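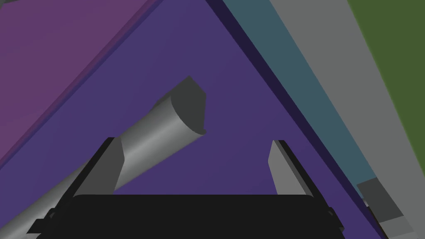

How long does it take for a wanted person to be arrested once a warrant is made public? In the Rundia court records, the median was 4 days for homicide warrants and far longer for all other charges.

31/08/2020 | By Raíssa Quintana and Hae-won Ban
Filed under: Crime and Courts Research

3.2 Sample

We drew 900 warrants from the Rundia registry. Of these, 416 named a suspect in a press notice, and 302 of the named suspects were arrested before the study closed in March. Warrants withdrawn by the court were kept in the sample and treated as censored on the date of withdrawal. Charge categories follow the Abdelaziz coding scheme.

Figure 2. Simulation view.
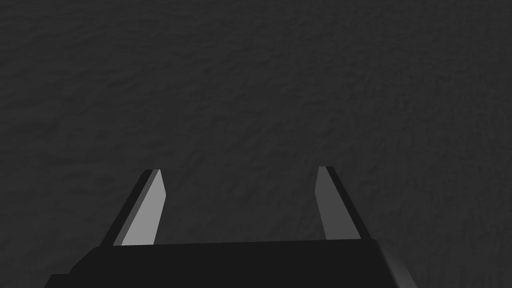 3.3 Time to arrest

Time to arrest was measured from the issue date of the notice. Where a notice was reissued, the first date was used. Cases with no recorded charge were left out of the model.

Last updated: 31/08/2020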